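Search this manual Enter keyword Go

Wetik Two-Door Refrigerator
Set-up Guide, Section 2: Placing, Leveling and First Start

Read this section before you plug in the appliance. It covers placement, leveling, the first cool-down and loading the upper compartment. Changing the door swing is covered in Section 7. 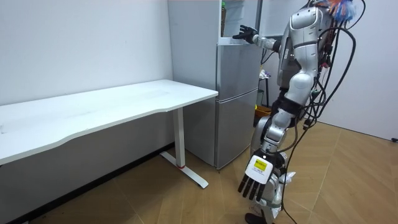
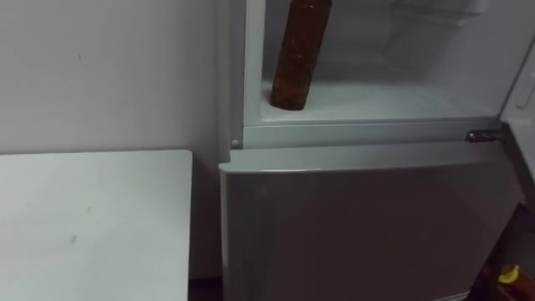
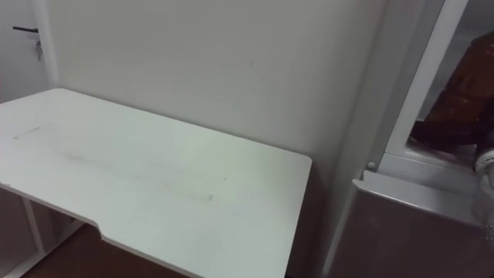
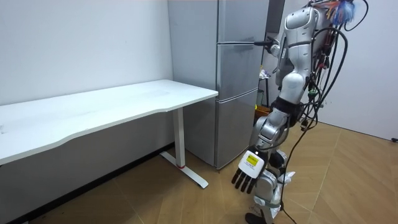

Refrigerator and white desk, four views. Second view: upper compartment open, lower door closed.

Choosing a place

1. Pick a dry indoor spot with a firm, flat floor. Do not set the appliance on thick carpet.

2. Keep it away from ovens, heaters and direct sun.

3. Leave 2 inches of open space behind the cabinet and on each side. If you are using the Flodholm trim kit, follow the spacing on the kit's own sheet.

4. Check that the lower door can swing open to at least 90 degrees. The drawers will not slide out with the door opened less than this.

CAUTION: The appliance is heavy. Two people are needed to move it. Keep it upright, and never lift it by a door handle.

Leveling

5. Open the lower door and find the two front feet under the cabinet.

6. Turn each foot clockwise to raise that corner, or counterclockwise to lower it.

7. Lay a level on top of the cabinet, first side to side and then front to back. The front should sit slightly higher than the back so that the doors fall shut.

NOTE: On an uneven floor, use the Contreras foot pads in the parts bag. Stack up to 2 pads under one foot.

First start

8. Remove all tape and foam from the shelves and drawers. Wipe the inside with warm water and a little dish soap, then dry it with a soft cloth.

9. If the cabinet was laid on its side at any time, let it stand upright for 7 hours before going on.

10. Plug the cord straight into a grounded wall outlet. Do not use an extension cord or a power strip.

11. Set the dial to the middle mark and close both doors.

12. Wait for 90 minutes, then check that the inside feels cool. Leave it overnight before you load it fully.

NOTE: Clicks and a low hum are normal while the compressor starts and stops.

CAUTION: If the plug or cord gets hot, switch off the circuit at the breaker and call Fotport Service. Do not try to repair the cord.

Loading the upper compartment

13. Stand bottles upright and check that the door closes without touching them.

14. Do not put sealed glass bottles or fizzy drinks in the upper compartment. They can burst when they freeze.

15. Keep the raised lip at the front of the floor clear. Crumbs and ice there stop the door seal from closing.

16. Let warm food cool before you put it in.

If the door does not seal, repeat steps 5 to 7. For a new seal, order part 900 from Fotport Service and give the model number from the rating plate.

Guide revised 28 September 2024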